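Got the early coach over to Lund in April for the open day at Prandel, and I'm so glad I did! I'd expected shiny arms behind glass. What we got was a morning on the house rules for people who collect handling data with hand-held grippers, and I scribbled 20 pages of notes (my handwriting gave up at page six).

Sigrún Bergmann took our group round. She writes the rules, and she's refreshingly blunt about them. Every gripper carries a label with its own code, and the code goes in the log before anyone touches a sock. Fingers get wiped and checked for nicks at the start of each session. Anybody sitting within view signs a consent sheet first, even if they're a colleague, and things like post and family photos get put away or turned round. I asked what happens if someone forgets. The whole session goes in the bin, she said, and they'd thrown out nearly 200 last year. Ouch!
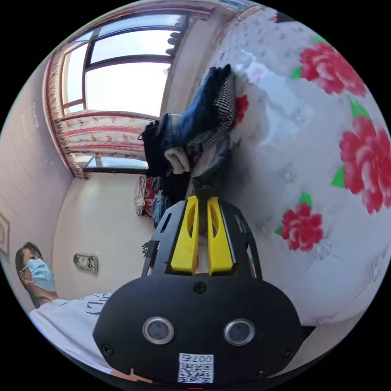 *Clothes against the peony quilt, with the yellow fingers up close.*

Clothes took up most of the talk after coffee, and I loved this bit. The rule sheet is at version 62 (yes, really) and a good chunk of it is about fabric: approach slowly, don't yank, keep your free hand out of the way, and leave a heap as messy as you found it before you begin. No tidying beforehand! Grímur Þórarinsdóttir from Irnetti argued that 40 minutes is too long for one person to hold a gripper without a rest, and there was a proper grumble of agreement from the back. Sigrún wrote it down, so perhaps that'll be version 63.

Lunch was soup and very good rye bread. I missed the Greria talk on storage because I was still nattering in the corridor, but they're putting the slides up, and I'll add my notes once I've read them.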